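Learning to juggle at my age

June 2020

So I've been trying to learn to juggle. Three balls, nothing fancy, in the back bedroom with the door shut so the cat can't get involved. I ordered a set from Flirik (4 in a bag, very optimistic of them) and they came with a leaflet so small I had to photograph it and zoom in.

The leaflet says to start with one ball. One! I thought I'd skip that bit and of course I spent the whole first evening fishing under the wardrobe, where I also found a sock and a Barbieri catalogue from years back. Next day I went back to the beginning like a good girl. Hand to hand, eye height, over and over. My best run so far is 87 throws with two balls, and then the phone rang.
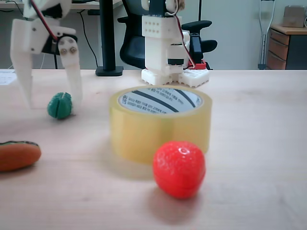 Stand facing the bed was the first thing anyone wrote under my last post, and it's brilliant advice, because the dropped ones land on the duvet and you don't have to bend down every ten seconds. The same comment said to stop looking at my hands, which I am still working on.

What I can't get is the third throw. My right hand panics and sort of shoves the ball across instead of throwing it up. I watched a video from the Ondum circus school where a woman of 70 does it while chatting away about her garden, and I was so jealous I had to go and put the kettle on.

Anyway, ten minutes every morning before breakfast, that's the plan for the rest of the month. If I get to six catches in a row I'm buying myself a cake from Bakent, the lemon one with the crunchy top.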